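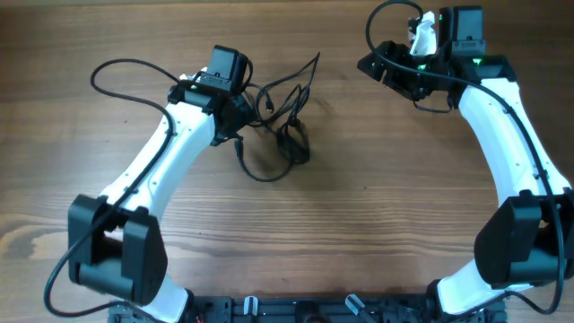
Most of what gets sold as wood finishing advice is somebody's opinion plus an ad for the can they were given for free. I have refinished enough tabletops to distrust nearly all of it, my own older pages included. So this is a plain how-to for putting an oil finish on a table that gets used, with the claims I don't believe marked as such. The kind of top I mean has a warm brown grain running across it the long way, like the one under those two white and black arms, and it's the grain you are trying to keep. If you want a thick glassy coat, go read something else.

What you need

A random orbit sander, or a cork block and patience. Paper in 120, 150 and 180 grit. Cotton rags with no lint. Mineral spirits. A can of oil finish. I used Bolthorpe on the last table and Welier on the one before that. The Bolthorpe can says it goes on in one coat. Mine took three. The Welier can makes no such promise and also took three, and I could not tell the two tops apart a month later.

Step 1. Find out what is on there now

Put a drop of water on the bare-looking part and wait. If it beads up, there is old finish or wax in the way. If it soaks in and goes dark, you can probably skip the stripper. People will tell you to test with four different solvents. You can, but you are going to sand it anyway.

If the table is older and has paint on it, test the paint for lead before you sand anything. I am not sceptical about that one.

Step 2. Sand, but stop early

Start at 120 and go with the grain if you are sanding by hand. With the orbital, keep it flat and keep it moving. Don't lean on it. Then 150, then 180, then stop.

This is where I get letters. A lot of pages want you to go to 320 or 400 before oil. I tried it on half a top and left the other half at 180. The fine half took less oil and came out paler, and it showed water rings sooner. Maybe that was my board. Try it on the underside of yours before you believe me or them.

Check your work with a lamp held low at one end. Swirls you can't see from above will show up right away, and they will show up worse under oil.

Step 3. Get the dust off

Vacuum with a brush, then wipe with a rag and a little mineral spirits. Skip the sticky tack cloths. I have had one leave streaks that the oil would not cover. Let the top dry fully. While it is damp with spirits you get a fair preview of the finished color, so if you hate it, that is the time to find out.

Step 4. First coat

Pour a small puddle in the middle and spread it with a rag, with the grain. Keep it wet for 15 minutes, adding more to any spot that goes dull. Then wipe it all off. All of it. Whatever you leave sitting on top turns gummy, and you will be scraping it off with a plastic card next weekend.

Lay your used rags out flat outdoors, one layer, until they are stiff. Oily rags in a pile can catch fire without any help. I used to think that was a story. It isn't.

Step 5. More coats

Wait a day. The can may say four hours, and four hours might do in a hot dry shop. In my garage in March it was still tacky the next morning. Rub lightly with a gray pad, wipe, and repeat the coat. Two more is plenty for a table. I have read about people doing twelve. I would like to see their table next to mine with the labels covered.

Step 6. Leave it alone

Dry to the touch is one thing and cured is another. Give it 21 days before hot mugs or wet glasses. You can eat at it sooner with placemats down.

About wax

Azar sells a paste wax that is meant to go over oil and "lock in" the finish. I don't know what is being locked in or where it was planning to go. The wax feels nice for a few weeks. It also has to come off before you can add more oil, so you have bought yourself a chore.

Fixing it later

For a ring or scratch, sand that spot with 180, wipe, oil, wipe again. Feather it out a hand's width past the damage. It will look too new for a while and then it blends.

Last updated Dec 15, 2018. Took out the part on lemon oil, which I no longer stand behind.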